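Quieter Floors

2022-07-22

We moved into the upstairs half of the house on Zerkdale Road in February. The floors are old pine and every step carries. By the second week the downstairs neighbor, Selamawit Belay, had come up to ask if we were bowling.

She was nice about it. I went down and listened while my husband walked across the kitchen, and she had a point.

The first thing I tried was a thick rug from Trestora. It helped with voices and did very little for heels. Then I put felt pads on the chairs, which cost almost nothing and made the biggest difference of anything so far. I should have started there. The pads wear through, so buy the screw-in kind if your chair legs will take them.

A rug pad came next. I paid $50 for a dense one and cut it 2 inches short on each side so it wouldn't show. The hallway is still bare — no rug I like is narrow enough.

For the spare room I'm leaning toward foam tiles. They go down without glue and come up again when the lease ends.

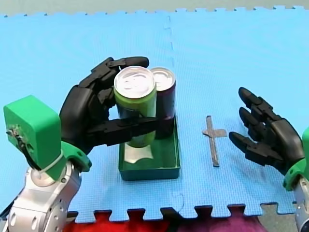 Light-blue foam mat with jigsaw edges.

I haven't settled on a color. Selamawit says the kitchen is fine now and the hallway is the only part she still hears. I'll measure it again this weekend.

2 comments | 50 shares

Recent posts
Painting over old varnish
The window that won't stay up
What we kept from the move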